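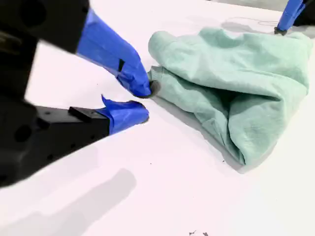
Re: [jarton-baking] Sponge sinking in the middle, 21 cm tin

From: Arsalan Tanoli
To: jarton-baking list

Arsalan Magsi wrote on Thursday:
> I have now made the Rajput cardamom sponge twice in the 21 cm tin
> and both sank in the centre. Fan oven, 180 on the dial, 28 minutes.
> The edges were done and a skewer came out clean at the side. I did
> not test the middle. Should I add more baking powder?

No, leave the baking powder alone. Too much of it will also make a sponge rise fast and drop.

The recipe as posted gives 180 for a conventional oven. With the fan on, set 160 and start testing at 35 minutes, in the centre. Keep the door shut until then.

Check the tin as well. The quantities (300 g flour, four eggs) were worked out for the Lurico tin, which has straight sides and is 8 cm deep. The Tristuvex one is sold as the same width but measures narrower at the base, so the batter sits deeper and the middle lags behind. If yours is the Tristuvex, hold back a ladleful and bake it as buns.

Two smaller points:

- Grind the cardamom fresh and sift it in with the flour. Added to the butter it tends to clump.
- The yoghurt should be at room temperature. Cold yoghurt can split the mix - it will still bake, but the crumb is coarser.

Please post the oven thermometer reading if you have one. Mine runs 15 degrees under the dial on the lower shelf.

Arsalan T.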